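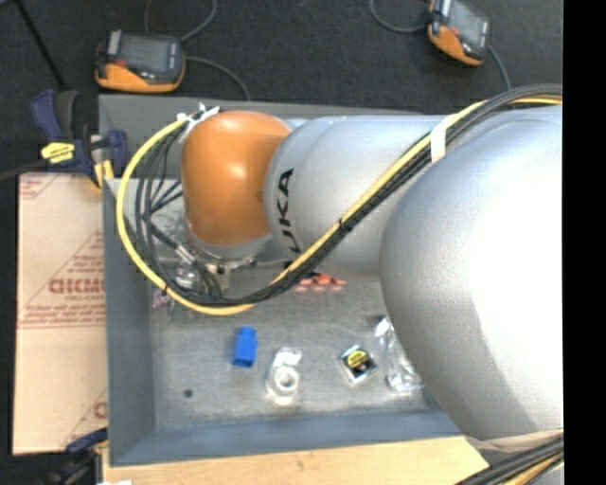 Why do picking robots still have trouble with clear plastic?

Most depth cameras work by bouncing light off a surface and measuring what comes back, and clear plastic lets a lot of that light straight through or throws it off in some other direction. The software ends up with a hole in its map, or with a surface that sits in the wrong place, and the arm plans its reach from that bad map.

Home Features Reviews Workshop Back Issues Subscribe

Software & Machines | Long Read

I spent most of a week at Bamura with a notebook, a bad cough and a list of questions about neural networks, and the first thing I learned was that I'd brought the wrong list. I had pages on training data. What people there wanted to talk about was timestamps. And cables! I've never heard so many grown adults talk about cables with that much feeling.

Bamura writes picking software. You give it an arm, a gripper, a camera and a bin full of stuff it hasn't met before, and it tries to get the stuff out one item at a time. The company splits the job into two big programs. Tenola does the looking: it takes the camera's color and depth and turns them into a list of places where a gripper might get a hold of something, each one with a score. Montoya does the moving: it takes the top of that list and works out a path for the arm that doesn't hit the bin, the floor, the clamps or the arm itself. A third, smaller piece called Zokov sits between them and keeps everybody's clock straight. I assumed Zokov was the boring one. I was so wrong about that.

Gunnel Skjelbred runs the perception side, and she started me off with the screen that shows what Tenola sees. I'd pictured something like a photo with tidy outlines on it. It's closer to a bedsheet somebody has thrown over the bin - lumps where the objects are, ragged gaps where the camera got nothing useful back. A solid blue block comes up nicely. A crinkled strip of clear packaging comes up as confetti.

"The block is a gift," she said. "I could pick the block with software from when I was in school."

So a lot of her work goes into the confetti. Tenola doesn't try to name things anymore. An older version did, and it would sit there trying to decide if a lump was a toy or a bottle cap while the arm waited. Now it only asks if a spot can be held and how sure it is. For clear stuff it leans on the color picture, where a wrinkle shows up as a bright streak, and it treats a hole in the depth map as a clue. A hole with streaks around it is probably plastic. A hole without streaks might be a shiny patch of bin floor, and metal bins are full of those. She showed me one scan where the highest score in the whole bin belonged to a scuff mark. (She has a folder of these. I asked for copies and she said no, very kindly.)

Packages with black faces are their own headache, by the way. Dark surfaces can swallow the light the same way clear ones leak it, so you get a pale edge floating around nothing. The fix there was pretty dull, just a longer exposure for a second depth shot and some code to stitch the two together. It costs time on every pick and there was an argument over it that, as far as I could tell, was still going when I left.

Now, the cables. An arm like this has hoses and wires running down the outside to the gripper, and they swing in a big loop around the wrist. They have to be slack or the wrist can't turn. But the slack goes somewhere, and where it goes is often right between the camera and the thing you want to pick. Montoya has a perfect model of the metal parts of the arm. It knows where every joint is. It has no such model for a loop of yellow cable, which goes where it likes.

For a long while the planner handled that with a fat invisible cylinder around the wrist, big enough to hold the loop in any mood. Very safe, very clumsy. Anything lying near a bin wall was off limits, since the cylinder would touch the wall long before the gripper got near the object. Frøydis Sæther, who took over the planner in May, hated that cylinder with a passion I found delightful.

Her replacement is a chain of little spheres, seven of them, strung along where the loop ought to hang for a given wrist angle. Turn the wrist 90 degrees and the chain stretches flat on one side and bulges on the other, more or less like the real thing. She built the table for it by hand, moving the wrist a bit, writing down where the loop had gone, and moving it again. I asked if she couldn't simulate it.

"I did simulate it," she said. "Then somebody put on a new cable tie."

That stuck with me, because one tie moved a few inches up the arm changes the shape of everything below it. The code now has a line in its startup check that asks the operator if the cable dressing has been touched, and it won't load the table until somebody answers. It's plain text. It looks like it belongs on a form at the dentist's. Frøydis is prouder of it than of the spheres, I think.

And the spheres have a second job I wouldn't have guessed. They get handed back to Tenola, so that the perception side can rub out the part of each image where the cables are likely to be. Before that, Tenola would now and then see a lovely long yellow object hovering over the bin and give it a very good score. You can imagine the planning request that came out of it. The arm was being asked, with great confidence, to go and grab its own hoses. Montoya always refused, so nothing bad came of it, but each refusal ate up a cycle and the logs were a mess.

Which brings me to Zokov and the clocks. To rub the cables out of a picture you have to know where the wrist was when the picture was taken. The camera stamps its images with one clock and the arm reports its joints on another, and when I visited they'd just tracked down a gap of 60 milliseconds between them. It doesn't sound like much! But on a moving arm it's enough to put the mask beside the cable where it does no good at all. Two people had spent days retraining a model to fix what was a sorting problem in a buffer.

Gunnel took that one hard. She'd been certain it was the model. She now has a little tool that draws the spheres over the live camera view, so you can just see if they lag behind the cable when the wrist turns, and she made me watch it for a good ten minutes with the arm going side to side over the bin. I'd have been happy with two. Still, I got what she meant. You could read the log for an afternoon and miss what your eye catches on that screen right away.

I did ask my neural network questions in the end, over lunch, and they were answered patiently. The network in Tenola is small. It gets retrained when the scores drift, and the new one has to beat the old one over 60 recorded bins before anyone lets it near an arm. Those recordings include the scuff mark, a pile of glossy bits that overlap in every direction, and one bin with nothing in it but clear wrap, which no version has gotten through cleanly so far. Frøydis wants it taken out of the test set. Gunnel wants two more like it.

They were still going back and forth on that when I went to find my coat, and I could hear the word "confetti" all the way down the hall.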